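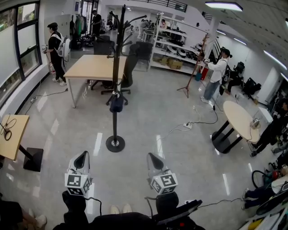
Getting a wobbly coat stand to stand still

Applies to the usual kind, one pole, hooks up top, heavy-ish base. Takes maybe a cup of coffee's worth of time if the threads are ok. Longer if they arent, see further down.

What you need

Hex keys (the cheap set is fine). Adjustable wrench. Plumber's tape, the thin white stuff. Felt pads, stick-on. Old towel. Sandpaper, 600 grit, only if there's rust. A short level if you own one. If not, a phone app will do.

Before anything

Take everything off it. Coats, bags, the umbrella that's been on there since December. Lay the stand on its side on the towel so you don't scratch the floor or the pole. Long ones are awkward, get the middle of the pole onto a chair seat.

Find out where it wobbles first. Hold the base down with your foot, push the pole at chest height. Base stays flat and pole moves = joint problem. Whole thing rocks, base too = floor or feet problem. Both = do the joints first, then check again, half the time the second one goes away.

Joints

1. Start at the bottom. Flip it, look under the base. There's a bolt in the middle, usually with a washer. Tighten it. A lot of people never turn the stand over and just keep twisting the pole, which loosens that bolt if you go the wrong way.

2. Bolt already tight but pole still loose? Take it out. Look at the washer. If it's dished or cracked get a wider one. Hardware store, pennies. I put a Grilby lock washer in mine and it has held since.

3. Next the pole sections. Most poles come in 2 or three pieces screwed together. Unscrew each, wipe the thread, wrap plumber's tape around the male end. Three turns, same direction the thread turns, so it doesn't bunch up when you screw it in. Hand tight and then a bit more. Don't use the wrench on a bare pole, it'll bite into the finish. Towel round it first.

4. Rusty thread: sand it lightly, wipe it, then tape.

5. Hook crown last. On the Festora stands there's a tiny grub screw on the side of the crown, easy to miss, it's often painted over. Scratch the paint out of the socket with a pin before you put the key in or you'll round it. The Titari ones just screw down like a cap.

Stripped thread

Happens. If the pole spins and never bites, you can try more tape, up to 7 turns. Beyond that it's a new section or glue. Glue (two-part epoxy) works fine but you wont get it apart again, so think about whether you're moving soon. Let it cure overnight standing up straight. Check it with the level before you walk away from it, I didn't and mine set with a lean.

Feet and floor

Smooth hard floors show up every bit of rock. Put the stand where it's going to live, press around the rim of the base with a finger. Find the low side. Stick one felt pad there, on the underside. Try again. Then pads evenly round the rest so it doesn't slide about. Tile with deep grout lines, just shift it a few inches, easier than shimming.

Carpet is worse. Thick pile lets the base sink on the loaded side. Cut a disk of thin plywood a little wider than the base and put it under. Paint it or don't.

Extra weight

Light base, heavy winter coats, it'll go over no matter how tight the bolts are. If the base is hollow underneath you can fill the hollow. Noman Gilani, who has the stall where I get my spare parts, told me to use steel shot in a sealed bag, taped up flat. Sand does it too but leaks. Either way put a felt disk over the bottom to hold it all in. Leave the bolt head clear!!

Loading it

Heavy stuff low if there are low hooks. Spread round, opposite sides. One full backpack on one side will pull any stand off center, hang something across from it or put the backpack on the floor.

Spare parts

Look under the base for a sticker before ordering. Tokgöz puts the part number there, mine was 1158, and the pole sections aren't swappable with the other makes even tho they look identical. Different thread. Bring the old bolt with you to the store and match it by hand.

Retighten everything after a couple weeks of use. The tape settles.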